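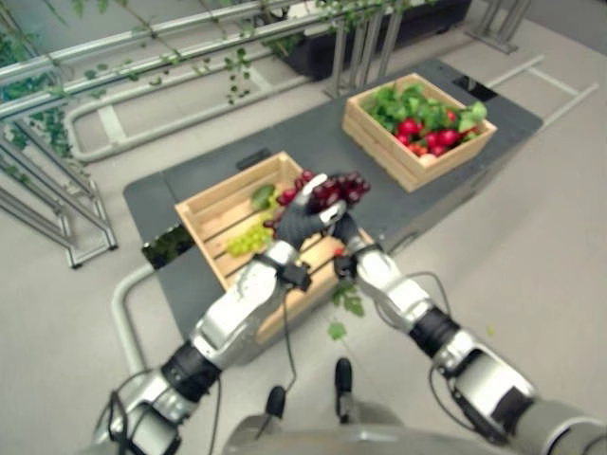

**24 July 2018**

Jomus threw open the doors of its Skadness workshop for its summer open day, and we are very pleased to say that 353 people came through over the day, quite a few of them with children and one or two with sandwiches!

The talk of the afternoon was the two-armed robot at the produce stand, which works with grapes and radishes in pale wooden crates, using both hands together for a whole bunch of grapes.

"Grapes are a lovely thing to practise on, and a rather unforgiving one," said Karlijn Verstraete, who leads the handling team at Jomus. "We spent most of December on grip alone, and I was so glad to see people lean in and ask proper questions about it."

Visitors could also hear short talks from our partners at Tapia, who make the glove material, and stay for tea afterwards (some 39 pots of it).

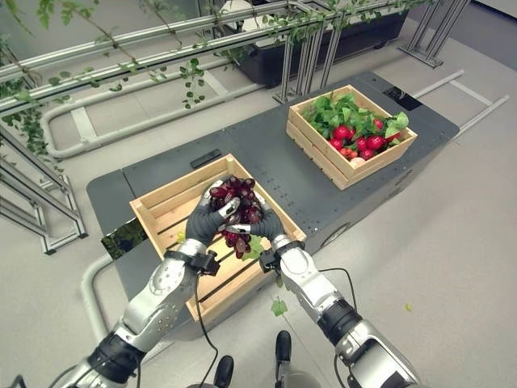
## Visiting us again

The next open day will be held at Karuvell, with 11 demonstrations planned. Entry is free, and school groups are very welcome if they write to the Jomus press desk first.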